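About Pellen

Home | Shop | Stockists | About us | Contact

Pellen sells plain household things for the kitchen and the table. We have been in Drevbridge since we opened, first in a unit behind the station and now in a larger one on Holanda Lane. We design most of what we sell, have it made by small factories we know, and check and pack it ourselves.

How we started

Ingeborg Rieger ran the kitchenware floor of a department store for nine years. When the store shut she bought the last of the bowls from the clearance room and sold them at Drevbridge market on Saturday mornings, until the stock ran out and people kept asking for more. She had a sample copied by a pottery two valleys over, changed the foot so that it would stand steady on a draining board, and ordered the smallest batch they would agree to make. That was the first Pellen bowl.

Kelly Dantas joined in the second year. She had worked in print and was tired of it. She looks after colours, packaging and the catalogue, and she answers the telephone more than anyone else does. The two of them still own the company between them.

What we make

Our main range is called Bravis. It has bowls in four sizes, two plates, a jug and a lidded pot for salt. The greys came first. A cream was added after a lot of requests, and a dark blue which we dropped because it marked too easily under a metal spoon. If you have any of the blue and want a replacement piece, ring us, as there are a few left in the stockroom.

Alongside Bravis we sell smaller items for washing up and for the worktop: cloths, brushes, trivets and soap dishes. Some of these are our own and some come from other makers. The product page says which.

We don't bring out a new collection every season. A shape stays in the range while people go on buying it, and replacements will match what you already have, allowing for small differences between firings.

How we look at things before they go on sale

Samples get put out on a white tabletop with a black curtain behind. Faults in an edge are easier to find against a clean surface, and colours that looked fine on a shelf can look quite wrong once they are next to each other. Bowls are turned over so that the rim sits on the table. If a rim is uneven the bowl will rock when it is touched, and it goes back.

We also set different things down together, in the way they might end up on a kitchen table at home. A matte grey dome of a bowl next to a flat square in pale green tells Kelly more about both colours than a paint card does. Ingeborg would leave everything grey if she could.

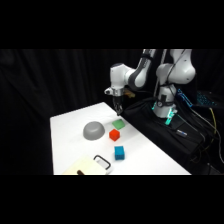
Where we are

The unit on Holanda Lane has a stockroom at the back, a packing bench, an office upstairs and a small shop at the front. We moved here in January 2018. The shop sells the whole range and a shelf of seconds, which are priced by hand and can't be ordered online. Most seconds have a pinhole in the glaze or a foot that is slightly off. They are safe to use.

There is parking for three cars at the side of the building. Please don't use the spaces opposite, as they belong to the tyre garage. The step at the front door is low but there is no ramp at present. If you need one, ring the bell on the left and we will open the loading door, where the floor is level.

We close for two weeks in July. Orders placed then are sent out when we are back.

Packing and breakages

Everything is packed in paper and card. We gave up plastic wrap some time ago and had more breakages for a while, until we changed to a thicker box with a divider. If something arrives broken, send us a photograph and your order number and we will post another. You do not need to return the pieces.

Trade customers

We supply cafés, guest houses and independent shops. The minimum first order is low and after that there isn't one. Bravis bowls stack, and the two smaller sizes fit a standard dishwasher rack. Ask Kelly for the trade list, and for samples if you want to try a bowl in your own kitchen first. Samples are charged at cost and taken off your first order.

Contact

Call in at the shop, telephone during opening hours, or use the form on the Contact page. We try to reply within two working days.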